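4.3 在仿真场景中比较两种夹爪

本节说明如何在 Skirnitum 仿真环境中对 Melis 二指夹爪和 Drevov 三指夹爪做对照试验。开始前请先完成 4.2 节的控制器配置。

1. 打开 Skirnitum，在“场景”菜单中载入室内场景包，等待状态栏显示“就绪”。
2. 在“末端执行器”栏选择 Melis。首次载入须导入标定文件，文件名中的序列号应与许可证一致。
3. 将控制周期设为 20 毫秒。两种夹爪必须使用同一周期，否则结果不可比较。
4. 打开“相机”面板，逐一切换视角，检查目标物和周围家具是否正常渲染。
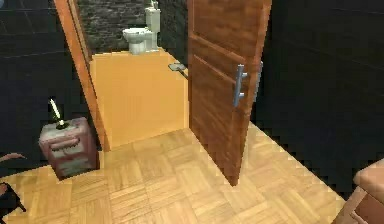
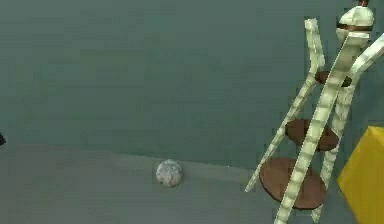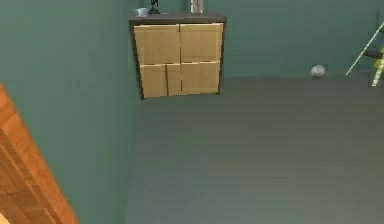 室内场景包的仿真画面：半开的门与长条拉手；地面上的小球与层架；四块门板的柜子与小球。

5. 在“任务”栏选择“拾取球体”，试验次数填 16，点击“运行”。运行期间不要移动视角窗口，也不要修改光照参数。
6. 运行结束后点击“导出”，保存接触力曲线和关节轨迹。
7. 将任务改为“拉门”，重复第 5、6 步。
8. 换成 Drevov，重新导入标定文件，从第 3 步起再做一遍。随机种子保持不变。

注意：更换夹爪后，碰撞模型不会自动刷新。请在“物理”面板中点击“重建碰撞体”，看到提示后再运行。跳过这一步时，软件仍会沿用上一种夹爪的外形，且不报错。

注意：物体边缘出现锯齿属于低分辨率渲染，不影响物理计算。如需用画面训练视觉模型，请在“相机”面板中把渲染质量调至“高”，单次试验的耗时会相应增加。

小心：仿真中得到的夹持力上限不可直接写入真机控制器。在 Eleva 机械臂上首次运行时，请将力限设为仿真值的一半，速度倍率设为 5%，并有一人守在急停按钮旁。

结果的读法

导出的表格每行对应一次试验。“滑移”一列为物体相对指面的位移，单位为毫米；“重试”一列为夹爪松开后再次闭合的次数。比较时先看重试，再看滑移。Drevov 闭合较慢，总时长偏长属正常现象，不应单独作为取舍依据。

如某次试验标为“超时”，先检查机械臂是否到达关节限位，再检查目标物是否滚到家具下方。后一种情况请复位场景后补做，并在备注栏写明。

本节试验步骤由 Heikki Manninen 编写，Ritva Lindqvist 复核。真机部分见 4.4 节。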